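Staff Pages > Gellcombe > Working With the Arms > Questions We Hear Most

5 min read

Since the arms came to the Gellcombe building, a lot of you have stopped by the office with questions, and we've loved that, even on the days when the line went out the door. We've gathered the ones that come up most and tried to answer them the way we would if you were sitting across from us with a cup of coffee. If yours isn't on the page, please bring it by anyway.

Is anyone losing their job over this?

No. Everyone who worked in arranging and packing before the arms came is still on the payroll, and the agreement we signed with all of you keeps it that way through the end of next December. What does change is what some of you do during the day. Three people from the packing benches have moved over to teaching and minding the arms, and they got the pay step that goes with it. We would like more of you to try it, so do put your name down if you're even a little bit curious.

What do the arms do all day?

Less than people imagine! At the moment they're learning to handle filled vases: taking hold of one, moving it across the table, setting it down gently, and leaving the blooms alone while they do it. Choosing stems, judging color, fixing a bouquet that has gone lopsided and deciding when something is simply too tired to send out are all jobs for a person, and we have no plan to change that.

Why start with flowers and not with boxes?

We went back and forth on this for weeks. Boxes would have been easier, and the folks at our Brellstead site will begin with boxes for just that reason. But the lifting and turning of full vases is what sends people home with sore wrists, and when we asked you last year which part of the day you'd happily give away, that came first by a mile. 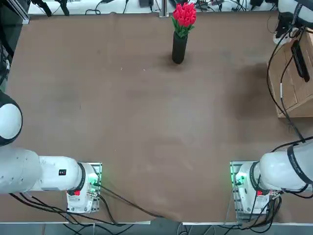
It also helps that a vase is a good teacher. If the hold is wrong you find out quickly, and the people doing the training can correct it and try again before a bad habit settles in.

Do I need to know anything about computers?

Not a thing. The course, which we run with our partners at Esfahani, takes three mornings and is paid at your regular rate. You'll spend most of it on your feet at the table with someone patient next to you. There is a little reading, and if you'd like it in larger print or in another language, just ask.

Is it safe to stand next to them?

Please stay behind the floor line whenever they're moving, and don't reach in for a dropped leaf, however much it bothers you (we know it does). Anyone may stop the arms at any time, for any reason, and you will never be asked to make up the lost minutes afterward.

Are you using this to measure how fast I work?

We understand why people ask. The Brutov software keeps a log of what the arms do, and it has 1,746 practice runs in it so far toward the 2,635 we planned for the first stage. It doesn't time people, and it isn't connected to the time clock or to your reviews. You're welcome to come and read through the log with us, although we'll warn you that it's very dull.

What if I'd rather stay at my bench?

Then stay, and with our blessing. Some of you have been arranging flowers since 2000 or earlier, and customers ask for that work. Saying no to the course won't count against you, and you can change your mind later.

Who do I talk to if something feels wrong?

Your shift lead first, or the office if you'd prefer. Notes in the box by the break room are read every Friday, and you don't have to sign them.

14 comments | 6 shares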